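第七章　洗衣房里的难题

学完前面六章，同学们大概已经有些不耐烦了。坐标变换推了又推，雅可比矩阵算了又算，总有人在课间跑来问我：老师，机器到底什么时候能替我洗衣服？这个问题问得好，我每年都盼着有人问，所以干脆拿它来开这一章。

先从一件小事说起吧。请你回想一下上一次洗衣服的情形：走到机器跟前，拉开门，一手扶着筐，一手把衣服往外掏，掏到最后再伸手摸一圈，怕有袜子贴在筒壁上。整个过程里你多半在想别的事，晚饭吃什么，作业交了没有。可是要把这几个动作写成程序，就得一样一样地问下去：筐在哪里，沿口有多高，手从哪一侧进去，胳膊伸到多深肘部会碰到门圈。平时懒得想的事，在这里统统变成了要解的方程。

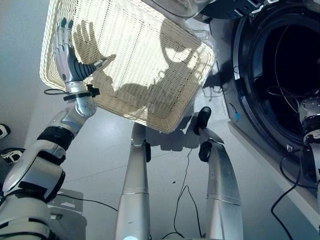 工业机械臂的日子要好过得多。在Zellton的装配线上，同一个零件每次都躺在同一个夹具里，姿态误差小得可以忽略，一台机器一个班次装500件，连续几个月不出岔子。车间为了迁就机器，把灯光、高度、来料方向全都固定下来了。家里可没有人肯这样迁就。筐今天放左边，明天放右边，后天里面还睡着一只猫（我家就是这样）。所以我们谈家务机器人，第一步要承认环境是乱的，而且会一直乱下去。

第二个麻烦出在衣物本身。刚体只要六个数就能说清位置和朝向，这是第二章的老朋友了；一件衬衫却有数不清的褶法，抓起一个角，其余部分会垂成什么样子，事先很难算准。

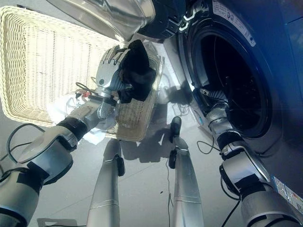

柔性物体的感知，至今仍是这一行里最让人头疼的课题之一。Ichikawa课题组曾经做过一组很朴素的试验：同一条毛巾，随手扔下300次，让视觉程序去找四个角，结果多数时候连两个角都找不全。颜色也会添乱。深色织物揉成一团，褶皱之间几乎没有明暗差别；浅色织物赶上强光，又容易白成一片。像手指捏着的那块黑布，悬在浅色藤筐的近沿上方，和背景一比，轮廓倒是清楚的，布与筐很好分开；可要问这团黑布哪里是边、哪里是角，轮廓就帮不上多少忙了。再看滚筒内部，光线暗，另一只手伸进去以后，摄像头能提供的信息就更少，这时候触觉和关节力矩便要担起大半的责任。7.3节会专门讲怎样把这几路信号合在一起用，推导稍长，请耐心些。

第三个麻烦是手。两指夹爪结构简单，力气也够，夹箱子、夹瓶子都很称职，碰上薄薄一层布就显得笨拙：压得轻了会滑脱，压得重了又可能连底下的东西一块儿夹起来。多指手灵活，代价是自由度多、标定麻烦，坏起来也是一根手指一根手指地坏，实验室里修过的同学都有体会。Baltham的工程师跟我讲过他们的经验，指尖材料换一种橡胶，抓取成功率的变化有时比换一套算法还大。这话听着叫人泄气，我倒觉得很可爱，说明机械和算法谁也离不开谁。
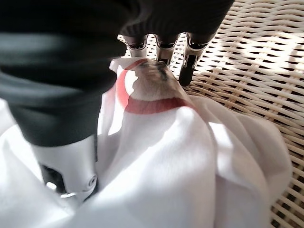
那么，机器究竟能不能做家务了呢？我的回答要分两头说。如果问的是“能不能做成一次”，早就能了，各家的演示视频里叠衣服、擦桌子、收碗筷，样样都有。如果问的是“能不能天天做，做100次，中间不用人扶一把”，那就还差着一截。Trerkari公司在自家宿舍楼里试用过一阵子，项目负责人告诉我，最耗人工的环节是善后：袜子掉在地上，袖子夹在门缝里，机器停下来等人，人再从楼上跑下来。把这些琐碎的失败一件件认出来，并且让机器自己收拾好，所花的功夫远远超过让它学会第一次抓取。

本章就沿着这条路往下走。7.1节讨论非结构化环境中的定位，7.2节介绍柔性物体的几种近似模型，7.3节讲视觉与触觉的融合，7.4节讲双臂配合，尤其是一手稳住容器、一手取放物件时的约束关系，7.5节留给失败的检测与恢复。数学基础弱一些的同学，可以先跳过7.2节后半部分，等读完7.4节再回头补上，不会影响理解。

动手之前，还想请大家做一件很简单的准备：今晚回去洗一次衣服，把自己的每个动作慢慢地写下来，写得越啰嗦越好，手换了几次、什么时候低头看了、什么时候只凭手感，都记上。下星期一上课时带来，我们从7.1节的第一个算例开始，就用你们写的这些步骤。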